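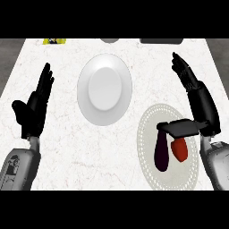 August 21, 2026

Long day, good day, and I'm writing this with my shoes off and cold noodles next to the keyboard, so forgive the typos, future me.

I finally split the planner from the controller. I've been threatening to do it since May and kept finding reasons to fix smaller things first. Up to this morning the arm planner in Tilwood would hand over a path and then sort of hover over the controller's shoulder, re-timing everything whenever it felt like it, and you could never tell which one of them had made the wrist twitch. Now the planner writes a path, signs off, and the controller owns the clock. One direction only! If the controller doesn't like what it got, it says so and stops, and I get a line in the log that a person can read.

It took all morning to get it to compile and then it ran on the first try, which made me so suspicious that I put an intentional error in just to make sure I was running the new build. (I was.)

The task is still the tabletop one: marble table, big white oval plate, eggplant and the red-orange pepper thing over on the round placemat, both hands starting up with the fingers pointing away toward the far end. Vegetables go on the plate. I have been looking at that eggplant for so long that I walked right past the real ones at the store last night with actual dislike in my heart.

So the eggplant. What's been killing us is the approach for the right arm. The food is low and close, on the same side as the arm, and there's that flat black part that hangs out over the placemat in the start pose. From the head view it covers the top ends of both vegetables. The perception node (Cloutier, the one I inherited) fits a shape to whatever it can see, so it was fitting a short fat eggplant with its center way too far down toward the robot, and being very confident about it. The grasp planner then trusted it, because why wouldn't it, and closed the fingers on the wrong end.

I spent weeks blaming the grasp planner. Weeks! I tuned the finger closing speed. I tuned the contact margin. I wrote a whole page of notes about friction. And this afternoon I turned on the overlay that draws the fitted shape on top of the render, which I could have done at any point in the summer, and there it was, a stubby little capsule sitting on the lower part of the eggplant like a hat that slid down.

The fix I have for now is not fancy. Before the first look, the right arm does a small lift and moves out to the side, the camera takes its view, and only then does anything get planned. I also made Cloutier mask out the robot's own links using the joint angles, and mark any edge of an object that touches the mask as "unknown" where before it would call it the end of the object. That second part matters more, I think. The lift helps in this one layout, but the mask should help with anything the arm ever gets in front of. The shape fit now comes back with a fat uncertainty on the hidden end, and if the number is too big the task layer asks for another look.

I ran the batch after lunch. 3000 seeds, random nudges on the plate and placemat, same two vegetables. I was hoping to get failures down to something I could look through by hand, and it came back with 139. I got up and walked around the parking lot. I've been living with a lot more than that.

Then of course I sat down and started looking at the 139 and got less happy. A good chunk of them are the pepper, and it's the same thing every time: the eggplant gets picked fine, the fingers brush the pepper on the way out, the pepper rolls, and the planner goes for where the pepper used to be. It's the old stale pose problem. The world model only refreshes at the start of each pick, and I'd put that refresh before the first arm has fully cleared. Easy to move, so that's tomorrow's first job. The rest are a mixed bag. Some joint limit stuff on the left wrist when the plate lands far away from it, and 2 where the simulator just blew up and the eggplant left for outer space. I saved those two, they make me laugh.

I did want to try handing off between hands today, right picks and left steadies the plate, but every time I turn both arms on the planner takes 5 seconds to think and that's not something I can demo. Most of that time is collision checking between the two hands, even when they're nowhere near each other. There must be a cheap test I can do up front. Big sphere around each forearm, if the spheres don't touch then skip the fine check? I wrote it on a sticky note and the sticky note is on my monitor, so it's official.

Allevton wants an update on Pramano by the end of the month, and they're going to ask about hardware again. I'm going to say what I said last time, that I'd like the numbers in sim to stop moving around before we go anywhere near the real arms. I feel a lot better about saying it now that I know why they were moving! Last time it was mostly nerves.

Things I don't want to forget:

- move the world refresh to after the arm clears
- log the uncertainty on the hidden end, for every seed, even the good ones
- sphere test for two arms
- the lift is hard-coded, and I mean really hard-coded, joint angles typed straight into the file – take it out before anyone reviews this
- turn on the overlay FIRST next time

I left another batch running with the mask on and the lift off, to see how much each one is doing for me. My guess is the mask does most of it. I keep wanting to log in and check, but the noodles are half gone and it's late, so I'm going to bed.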